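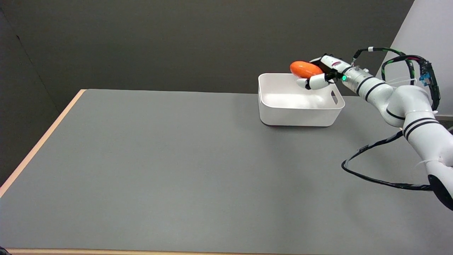 White storage bin on a gray tabletop.

Home | Files | Data card | Issues | Contact

# Sterum battery and charger fit list

A table that matches portable power packs to the chargers and mounting plates that fit them. The Sarnstead shop uses it to answer customer questions, and it can be loaded into any parts lookup page.

## Contents

- `packs.csv` - 171 battery packs, one per row
- `chargers.csv` - 39 chargers
- `fit.csv` - 400 pairs of pack and charger that work together
- `plates.csv` - 14 mounting plates, with the pack codes each one takes

## Columns in fit.csv

- `pack_id`, `charger_id` - codes from the first two files
- `plate_id` - blank if the pack goes straight on the charger
- `max_amps` - the lower of the two printed ratings
- `source` - `bench` or `sheet`

Rows marked `bench` were checked by hand with a Delorme load tester. Rows marked `sheet` come from the maker's data sheet and have not been tried.

## Known gaps

Packs with a swappable cable are listed once, under the cable they ship with. The older Susamus packs have two connector styles under one model number, so check the plug before ordering. Charge times are left out. They changed too much with pack age to be useful.

## Updates

The last full pass was in September. Codes are never reused - a dropped product keeps its row and gets `retired` in the `status` column.

If your pack is missing or a row looks wrong, open an issue with the model number as printed on the label. Hugo Poulain looks after the files and merges fixes.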